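The maple board came home with me in August, and I've been slowly finding uses for it. It's three planks' worth of plain pale wood that Jayson Policarpio had left over from a counter job. He wanted it out of his garage and I wanted something flat for the kids' blocks, so that was the whole deal. I gave it a pass with 100 grit, then something finer, and finished with 600 because I had a sheet of it left. No stain. I like maple the color it comes.

The blocks are a mixed set, and some of them are older than my kids. There are hearts, stars and cylinders in bright colors, the kind of shapes you get in a preschool bin. Several have a rough texture on the faces, so they don't slide as much on bare wood as the painted ones we had before. Those went to Morenike Babalola for her classroom, along with the bag they came in.

I set the board down flat on the blue pegboard table. I had planned to add a rim to keep things from rolling off, but I haven't done it and I may not. The cylinders stay put if they're standing up.

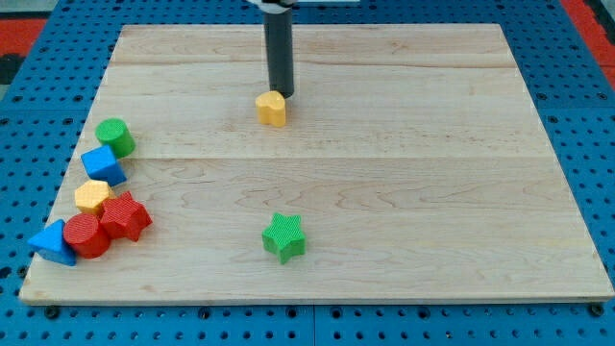 What I've been trying to work out is how to sort them so that cleanup is quick. By color sounds right, but you end up with a heap of green and one lonely something else. By shape is easier for small kids to follow, and it packs better too. My four-year-old has a third system, where the stars go with whatever he was last playing with. For now I push most of them over to one side and leave the middle open for building. It takes a minute or so and leaves room to start again the next morning.

The seams between the planks still bother me a little. You can see them, though you can't feel them with a fingertip, and a block will stand right on top of one without wobbling. I used a clear oil and wiped it down twice. If it starts to look dry by winter I'll do another coat.

Next job is the shelf under the window, where the storage bins are supposed to go. I've measured it at 83 centimeters and the bins I want don't fit, so I'm still looking.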